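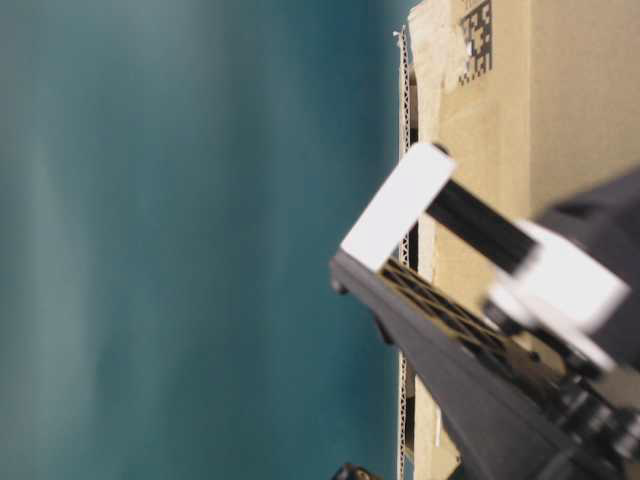

Section 4. Fingers, pads and the wrist camera

Eltier carton cell, handling side
Cell support desk, Vorlow site. Revised October

Read this section before you take a tool to the gripper. Read it again afterwards, when there is a screw left over.

The gripper on this cell spends its days being pushed against corrugated cardboard, a material that behaves like wood along one edge and like wet toast along the other. Most of the faults logged as "robot missed the box" are faults of the fingers or the pads. Check those first and leave the program alone.

4.1 Before you start

1. Finish the current carton and send the arm to the service position from the pendant.
2. Turn the key to MAINTENANCE and take it out. Put it in your pocket, where the next person can't find it.
3. Shut off the air and wait for the gauge to drop to zero.
4. Move the gripper by hand. It should give a little and come back. If it won't move at all, the air is still on and you have skipped step 3.

CAUTION: The fingers can close without warning while there is pressure in the line. They are built to be gentle with cartons. They have no opinion on thumbs.

4.2 Cleaning and checking the fingers

1. Brush the dust off both fingers, working from the base to the tip. Use the soft brush. The wire brush in the drawer belongs to another machine and should stay with it.
2. Press each finger lightly along its length. Any crack means a new finger, even a small one. Glue has been tried – twice – and the results are in the bin.
3. Close the fingers by hand and look at the tips from the front. They should meet squarely.
4. If one tip sits proud of the other, loosen the base screws a quarter turn, nudge it across and tighten again.

Note: Torn outer paper on a carton is often the first sign of a tip that has worn sharp. It can also be the sign of a carton that arrived that way. Check three cartons straight off the pallet before you blame the gripper. 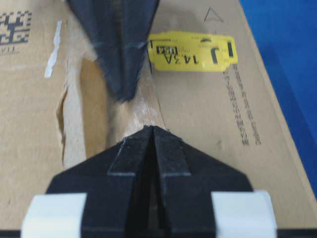 4.3 Replacing the pads

Pads are changed every 2000 cycles, or sooner if they look grubby enough to bother you. The Takács pads and the Pullis pads are the same size and do not grip the same. Never fit one of each. The arm will pick up a carton with great confidence and put it down somewhere else.

1. Peel off the old pad from the base end.
2. Wipe away the leftover glue with the supplied cleaner and let it dry.
3. Lay the new pad on flat, starting from the inside edge, and press for 21 seconds. Counting quickly doesn't help.
4. Do the other side, even if it looks fine.
5. Write the change in the cell log. "Done pads" is not an entry.

4.4 Wrist camera check

1. Wipe the lens with a dry cloth. Do not breathe on it first.
2. Turn the air back on, put the key in and select JOG.
3. Bring the fingers up to a scrap carton at the slow setting and watch the live view. Both fingertips must be visible, and print on the carton should be sharp enough to tell one character from the next when the arm is still.
4. Run camera test 34. A pass gives a green bar on the pendant. An amber bar usually means the lens wants another wipe.

Note: Labels often come up sideways or upside down in the live view. The software copes with this and you needn't turn the camera round to please yourself. Anyone who does will have to redo the whole of Section 5, which takes an afternoon.

4.5 Putting the cell back to work

1. Run one scrap carton through at slow speed with your hand near the stop button.
2. Run a second at normal speed.
3. Turn the key to AUTO and close the guard.
4. Return the soft brush to its hook.

Related sections
Section 3. Air supply and leaks
Section 5. Camera alignment
Section 7. Cartons that will not open
Appendix B. Spare parts, pads and where they were last seen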